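Unit 7: Setting up and looking after the gripper on the Prulham cell

2023-11-27

These notes go with the practical on the Prulham training cell. They cover the two-finger gripper and its wrist camera, first on the real cell and then in the Pravell simulation. Read sections 7.1 to 7.3 before the practical. Section 7.4 is needed for the written exercise.

## 7.1 Isolation

Work on the fingers is done with the arm in the service pose and the drive power off. The controller stays on so that the finger position can still be read.

1. Move the arm to the service pose at reduced speed.
2. Open the gripper fully.
3. Switch off drive power at the cabinet and fit your lock.
4. Press the jog key once. The controller must report "drives off".
5. Close the air valve, if the tool changer is fitted, and wait for the gauge to read zero.

The fingers hold their position with the power off. They can still be moved by hand with moderate force, so keep your own fingers out of the gap while loosening screws.

## 7.2 Changing and aligning the fingers

Each finger is held to its carriage by two screws and located by one pin. Fingers are changed as a pair. A new finger against a worn one gives an uneven grip, and the part turns as it is picked up.

- Wipe the carriage face with a dry cloth. Check that the pin is straight.
- Fit both fingers with the screws finger-tight.
- Close the gripper by hand onto the 28 mm setting block.
- Tighten the screws alternately, in small steps.
- Remove the block and check that neither finger has shifted on its pin.

If a feeler gauge passes on one side of the block only, the usual causes are dirt under the carriage face or a bent pin. Do not correct it by filing the finger.

The carriages are greased every 137 hours of running time. Use the grease marked on the cabinet door. Too much grease collects at the base and ends up on the parts.

## 7.3 Zeroing

Zeroing tells the controller where "closed" is. It is repeated after every finger change and after any collision stop.

1. Restore drive power.
2. Select *Tool > Zero* and confirm.
3. The gripper closes slowly, stops on contact and stores the reading.
4. Open fully and close again 5 times. Write down each closed reading.

The readings should agree to the last digit but one. If they drift in one direction, a screw is loose. If they scatter, look at the cable at the wrist before changing anything else.

## 7.4 Checking the wrist view in simulation

The Pravell model of the cell is used to test a new finger shape before the parts are made. The model must use the same opening, the same finger length and the same camera mounting as the real tool. In September the mounting angle in the model was altered to match the present bracket. Older files must be updated before use.

Set the simulated gripper to open, with no part loaded, and render one view from the wrist camera. Check these points:

- Both fingers are visible up to their tips.
- The space between the fingers is clear.
- Only a narrow part of the gripper base shows along the bottom edge.

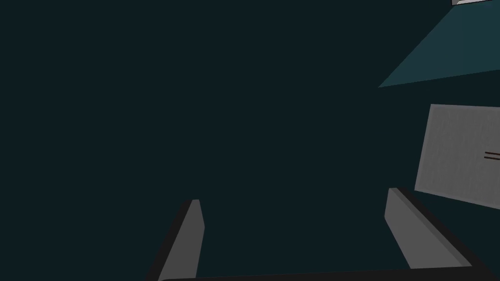

*Fig. 7.1. Simulated wrist view with the gripper open and empty. The base is the dark bar at the bottom.*

The two fingers need not look the same size in the view. Compare them with the saved reference for the same pose before deciding that a finger is wrongly placed. Surfaces behind the gripper are not used in this check and may be left as loaded.

If the base takes up more of the view than in the reference, the camera has been placed too far back or tilted too far down. Correct the angle first, then the distance, and render again after each change. Changing both at once makes the error hard to trace.

Common faults in submitted files:

| Fault | Likely cause |
|---|---|
| Finger tips missing from the view | Camera tilt set from the old bracket |
| One finger absent | Left and right parts given the same name |
| Fingers pass through each other on closing | Zero position not copied from the cell |

## Exercise

Load the Grube finger set into the model and repeat the check in 7.4. Record the mounting angle, the opening and any correction made. Then repeat with the Farow set, which is longer, and state whether the same camera angle can be kept. Hand in both renders with the table of closed readings from 7.3.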